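Progress report to the Gotberg Fund
Perneck Baths: repair and reopening of the wash rooms and small pool
Period covered: January to April
Prepared by Rekha Arumugam, project manager
2025-04-28

Where we are

The grant is paying for the repair of the old wash rooms, the replacement of the drains under them, and a part-time post to run sessions for local groups once the building is open. The drains are finished. The wash rooms are two weeks behind the programme we sent you in the autumn, and the post was filled in February.

The delay came from the floor in the women's wash room. When the old screed was lifted, the contractor, Painemal, found that the cast-iron pipe below it had split along most of its length and that the ground beside it had washed out. The pipe would have been replaced in any case, but the void had to be filled and left to settle before anyone could lay a new floor on it. We used the contingency for this and have not needed to ask for more.

Tiling

We kept as many of the original wall tiles as we could. Of those taken down, 189 were sound enough to go back up and 155 had to be replaced. The replacements came from Sadus, who matched the size well and the colour less well. After a second firing the match improved, and Estela Vergara, our architect, has accepted them for the lower courses where the light is poor. The first batch has been returned and credited.
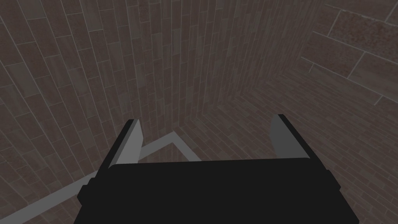

Grouting in the men's side was signed off at the start of April. The women's side will follow when the floor has passed its moisture test. Two readings have been taken so far and both were still too high. The next is due in the second week of May.

Bookings and use

Sigrún Vigfúsdóttir started as sessions organiser in February, working from the library until the building opens. She has met six groups and has firm bookings from four of them: the primary school, the over-sixties swimming club, a parents' group and the hospital's physiotherapy team. The physiotherapists have asked for a handrail on the second side of the pool steps. It was not in the original plans. Estela has drawn it and we are waiting for a price.

The parents' group would like Saturday mornings, which the swimming club has held for years. We have offered them an early slot instead and they are thinking it over.

Money

Spending is within budget overall. Drains came in over, heating came in under after Renato Vergara found that the existing boiler could be kept with a new pump and controls. The full table is in the attached spreadsheet. We would like to move part of the heating underspend to cover the handrail and new benches, and ask for your written agreement to this.

Next three months

Finish the women's wash room floor and tiling.
Fill the pool and carry out the water tests.
Train four poolside staff, two of them new.
Agree opening hours with the council.

Questions about the accounts should go to Hortensia Herrera at the Perneck office. The next report will reach you at the end of July.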